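Bernley library to close for four weeks in July for new roof

The Bernley branch library will shut its doors for 4 weeks in July while contractors replace the roof over the main reading room.
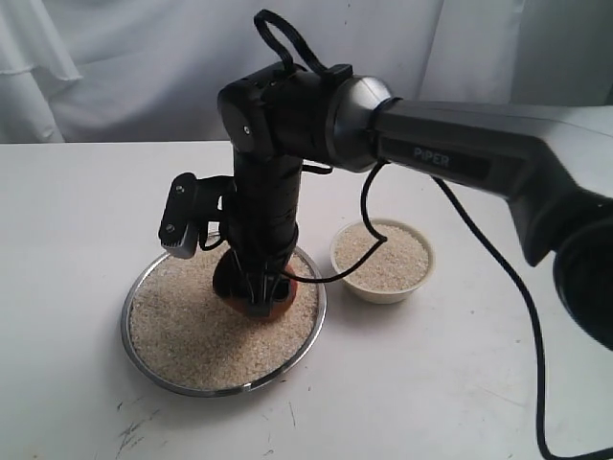
What happens to books that come due during the closure?
Due dates that fall in the closure move to the second day after the branch reopens, and no late fees will be charged for that period.

The roof dates from the original building and has been patched several times. Water came through the ceiling above the local history shelves in March, and 223 books and bound newspapers were moved to the upstairs office. Most were unharmed. A few of the bound newspapers have been sent out for drying and repair, and the library has not set a date for their return.

Branch manager Sioned Lewis said the town had hoped to do the work in two stages so that part of the building could stay open. The contractor, Zutside, advised against it after looking at the beams.

"The reading room is in the middle of everything," Lewis said. "You can't get to the restrooms or the children's area without walking under it. We looked at a side entrance and it would have meant one desk and no seating."

The book drop on the parking lot side will be locked during the work. Borrowers can return items at the town hall front desk between 9 a.m. and 4:30 p.m. – bags of books should be handed to a clerk and not left in the hallway.

Holds will be sent to the town hall as well. Patrons who would like to pick up somewhere else can change the location online or by phone before the end of June. The limit on holds goes up to 30 items per card until the branch reopens.

Story time will move to the elementary school cafeteria and keep its 10 a.m. start. The adult knitting group and the tax help desk are off until August. The Flusari folk dance class, which meets in the library basement, will use the grange hall on Crăciun Lane. Parking there is limited, and dancers are asked to use the gravel lot across the street.

Public computers will not be available in July. The town hall has 2 that can be used for printing and short visits, with a 30-minute limit when others are waiting.

Shelving in the reading room will be covered in place. The carpet under the old leak will be taken up and replaced with tile, and the ceiling lights will be changed while the scaffolding is up. The cost of the lights comes out of this year's building budget.

Questions about accounts or holds can be left on the branch voicemail, which will be checked each morning during the closure.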